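Subject: Re: [arm-users] Gripper loses the cloth halfway through the lift
From: Abdul-Rahman Alhassan

Tetteh Zakaria wrote:
> The Puvo cell faulted again on the cloth task, grip force error at step 315.
> Same cloth as before. Is anyone else getting this after the February update?

Yes, same fault on our setup. Ours is error 68, and it comes up when the finger goes down onto the loops of the fabric. Wrist view at the cloth:
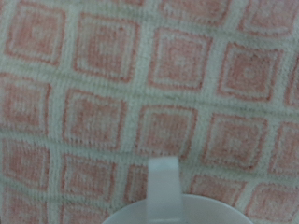 Photo: A. Alhassan, wrist camera

The controller takes the yarn load for a grip and starts the lift early. I went back through the log and the force reading climbs for around 20 ms before the fault, then the arm holds position and won't take a new command. I had to use the stop button to clear it.

The mug is what worries me. It sits on the folded cloth in the gray tray, next to the dish rack, so a bad lift could tip it. 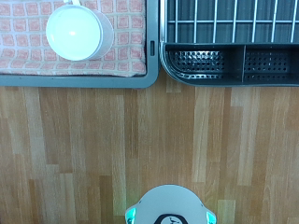
What I changed

- Lift delay set to 500 ms. No faults so far, but I've only done short runs.
- Mug comes off before any cloth test.
- Auto-retry is off. Please leave it off - it repeats the lift without checking the grip.

Tetteh, can you send me your log from step 315 on?

Abdul-Rahman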